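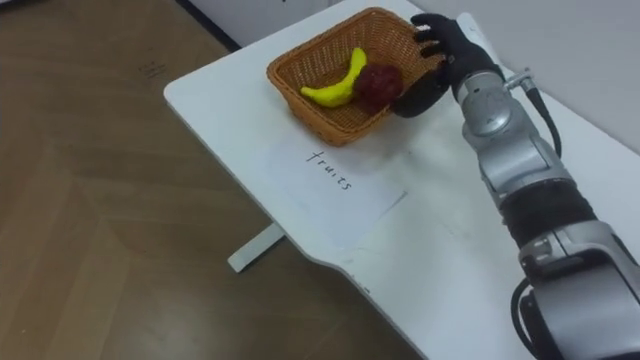 # Re: [lista-viajes] ¿Ploltevdale en julio con niños o mejor esperar?

Hola a todos:

Contesto a Zhenhua Kong, que preguntaba el otro día, y de paso respondo a los que me habéis escrito por privado (¡perdón por el retraso, tengo el correo hecho un desastre!). Copio su mensaje para que se siga el hilo:

> Hola, lista. Estamos mirando una semana en Ploltevdale para julio, dos adultos y dos niños de seis y nueve años. Hemos visto apartamentos en primera línea y otros en Bumatach, que salen bastante más baratos. Mis dudas:
>
> - ¿Se puede estar en Bumatach sin coche?
> - ¿La playa grande es apta para niños o hay mucha corriente?
> - ¿Merece la pena la excursión al faro de Lengyel?
>
> Nos gusta madrugar y no necesitamos vida nocturna. Gracias de antemano.
>
> Zhenhua Kong

Vamos por partes, que me enrollo.

## Dónde dormir

Nosotros hemos ido cinco veranos, tres a primera línea y los dos últimos a Bumatach, y yo ya no vuelvo a primera línea ni loca. Es comodísimo bajar en chanclas, sí, pero en julio las terrazas del paseo cierran tarde y con los niños durmiendo con la ventana abierta... pues eso. Bumatach está arriba, en la ladera, corre el aire por la noche y hay panadería, farmacia y un súper pequeñito que abre también los domingos hasta mediodía.

Sin coche se puede, con matices. El autobús baja cada media hora por la mañana y se vuelve perezoso a partir de las dos. Andando, la bajada es un paseo por las escaleras viejas (mi hija las contó un verano: 461 escalones, y le salió lo mismo dos veces, así que me lo creo). La subida a la una de la tarde con la sombrilla a cuestas es otra historia. Nosotros bajábamos a pie temprano y subíamos en bus.

Una cosa que me preguntaba alguien por privado: la fianza. A nosotros nos la devolvieron entera las dos veces, pero pedid que os pongan por escrito la hora de salida, porque el primer año nos dijeron las doce por teléfono y las diez al llegar.

## Las playas

La grande tiene casi 2.000 metros y cambia muchísimo de una punta a otra. El lado del puerto es llano, se anda un buen rato con el agua por la cintura y los niños están en la gloria. El extremo norte tiene escalón y cuando sopla levante tira hacia dentro, allí no me metería con un crío de seis. Hay puesto de socorro en el centro y ponen la bandera a las diez y media, ojo los que madrugáis, que hasta esa hora no hay nadie vigilando.

Y luego está la cala de Brollis, ¡mi favorita! Es de piedra, así que llevad escarpines, pero el agua está transparente y con unas gafas de las baratas se ven peces a un metro de la orilla. Caben cuatro familias y a las once ya están las cuatro. No hay chiringuito ni ducha, ni sombra hasta bien entrada la tarde.
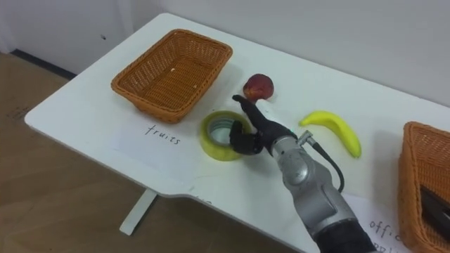
## El faro de Lengyel

Merece la pena, aunque no por el faro, que está cerrado y solo se ve por fuera. Lo bonito es el camino, que va por el acantilado entre pinos y tiene un par de miradores con banco. Hay dos maneras de hacerlo:

1. Desde el aparcamiento de arriba, unos 3.000 pasos entre ida y vuelta según el reloj de mi marido. El de nueve lo hará corriendo y el de seis se quejará un poco al final.
2. Desde el puerto, por el sendero de la costa. Es bastante más largo, con un tramo de piedra suelta que a mí no me hizo ninguna gracia. Yo con niños no lo haría.

El último autobús desde el aparcamiento pasaba a las ocho y cuarto cuando fuimos nosotros. Miradlo en la parada, que los horarios de verano los cambian casi todos los años y en la web tardan en ponerlos al día.

## Comer

Poca cosa que añadir a lo que ya se dijo en la lista el otoño pasado. En el paseo se come regular y caro. Dos calles más adentro hay menús decentes, y el arroz de los jueves en la plaza de Bumatach hay que encargarlo la víspera. El mercado lo ponen los martes en la explanada, y la fruta está mejor que en el súper y el queso fresco vuela.

Zhenhua, si al final os decidís por Bumatach escríbeme y te paso el teléfono de la señora que nos alquiló a nosotros. Tiene dos pisos, y el de abajo da a un patio donde los niños pueden jugar sin que estés pendiente de la calle.

¿Alguien sabe si este año vuelve a funcionar el barquito que iba del puerto a Brollis? El verano pasado no lo vi y me quedé con las ganas.

Un abrazo a todos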